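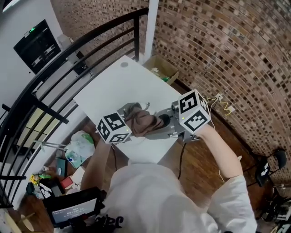 Llevo toda la semana dándole a la pinza de mano de Plilmont y ya tengo opinión, así que os la cuento antes de que se me olvide la mitad (y antes de que me la pidan de vuelta, que todo llega).

Para los que no seguís este rincón de la web: en noviembre de 2019 hemos empezado en Trernham una comparativa de pinzas de mano para grabar demostraciones, de esas que mueve una persona y que luego sirven para enseñarle la misma tarea a un brazo. Son dos candidatas. La de Plilmont, que se sigue con cubos de marcadores en blanco y negro, y la de Skutden, que prescinde de los cubos y lo fía todo a sus sensores inerciales. La tarea elegida es coger y doblar trapos. Ya sé que suena poco épico, pero probad a doblar un trapo con dos dedos de metal y luego hablamos.

La cuenta va así: 274 repeticiones grabadas hasta el jueves, repartidas entre las dos pinzas, y de ellas 51 a la basura. La mayoría de las descartadas son de la primera tarde, cuando todavía girábamos la muñeca de la Plilmont como si fuera una mano normal. Con los cubos eso no se puede hacer. Si inclinas demasiado el antebrazo, las caras se ponen de canto respecto a la cámara, el seguimiento pega un salto y la trayectoria sale con un pico precioso que no sirve para nada. Al segundo día ya le habíamos cogido el truco y casi sin pensarlo íbamos con el codo más abierto.

¿Y qué tal agarra? Pues mejor de lo que esperaba. Las mordazas cierran parejas y el trapo no se escurre ni cuando lo pillas hecho un gurruño, que es como lo pillas casi siempre. Lo que no me gusta es el peso. Los dos cubos se notan, sobre todo el de más afuera, y después de una hora larga yo acababa apoyando el otro brazo en la mesa cada dos por tres. El cable también da guerra: cae hacia el suelo por el lado y, si te mueves mucho, tira. Lo hemos sujetado con una brida y ha mejorado bastante, pero me sigue pareciendo un apaño.

La Skutden es otra historia. Ligera, cómoda, sin nada que sobresalga, da gusto cogerla! El problema viene después, al mirar los datos: la posición se va desviando poco a poco y en los ejercicios largos la pinza termina, según el ordenador, 4 centímetros por debajo del tablero. Para coger un objeto rígido quizá se pueda corregir a mano. Para un trapo, donde la gracia está en rozar la mesa y pellizcar el borde, lo veo complicado. En Skutden nos han dicho que tienen en marcha una revisión del firmware desde mayo y que nos la mandan cuando esté lista. La esperamos con ganas, porque el cacharro en sí me encanta.

También hemos cambiado de cámara a mitad de prueba, cosa que en un laboratorio serio no se hace, lo confieso. La que teníamos perdía los marcadores en cuanto el sol entraba de lado, y la gente de Lumenta nos ha dejado una con obturador global que aguanta mucho mejor los movimientos rápidos. Las repeticiones hechas con la antigua las guardamos aparte para no mezclar churras con merinas.

Del precio, poco que decir de momento. La Plilmont está en 2,000 euros con los cubos y el soporte de calibración incluidos, y la Skutden todavía no tiene tarifa cerrada. Si tuviera que elegir hoy me quedaría con la Plilmont, con su peso y con su cable – aunque mi muñeca derecha votaría lo contrario.

La semana que viene pasamos a los brazos. La idea es coger las grabaciones buenas, cargarlas en el mismo controlador y ver cuál de los dos juegos de datos consigue que el brazo doble un trapo por la mitad sin tirarlo al suelo. Colgaremos las trayectorias en bruto, con los picos incluidos, para quien quiera cacharrear con ellas. Y si alguno de vosotros ha usado cubos más pequeños con una cámara parecida, escribidme, por favor, que me interesa mucho saber a partir de qué tamaño se dejan de leer bien.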